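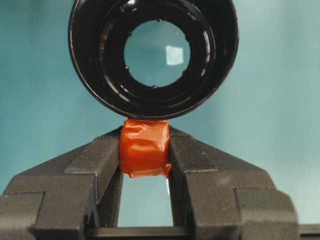

Stedby camera swap outgrows the library, moves to old school gym

01/01/2021

By Carmela Cordero

The Stedby secondhand camera swap is moving. After nine years in the library basement it goes to the old school gym on Mindon Street, and the town signed off on the lease last week with no objections.

Space was the problem. The last swap, in September, drew 358 people through the door, and the basement has one staircase. Organizer Kelechi Olatunji said the line went past the bike racks and some folks just gave up and went home.

"We had people trading tripods in the parking lot," he said. "Good for them, but it's not how we want to run it."

The gym has a ramp, parking on both sides and a side room with real daylight, wich sellers have been asking for. Hard to check old glass for haze or fungus under a basement tube light. Buyers will be able to carry a lens over to the windows before they pay.

Rent is $147 per swap, heat included. Table fees stay the same for now. Olatunji would not promise past this year.

Also new — a repair bench. Bent Bach, who ran the counter at Zandel Photo until it closed, will look at sticky shutters and stuck focus rings for free. Small jobs only. Anything that needs parts gets a written note and a phone number. He asks that people leave the batteries in, if there are any, so he can check the contacts.

Not everyone is happy. Golshifteh Salehi has sold darkroom gear at the swap since the first one and says the gym is too far from the bus.

"Half my buyers are students. They don't drive," she said. "The library was right there."

The number 2 bus stops at the library but turns off before Mindon Street. A 15 minute walk, longer with snow on the ground. Olatunji said he has asked the town about a shuttle and is waiting to hear back.

The library keeps a piece of it. Its loan shelf of film cameras stays put, and librarian Baldur Snorradóttir said the basement will get used for the monthly slide nights, which had been been squeezed into the reading room. Anyone with a working carousel projector to donate should call the front desk.

Dates for the first swap at the gym are not set yet. Masks required and entry will be by time slot. Sellers who had a table in September get first pick — forms at the library desk or by mail. New sellers go on the waiting list.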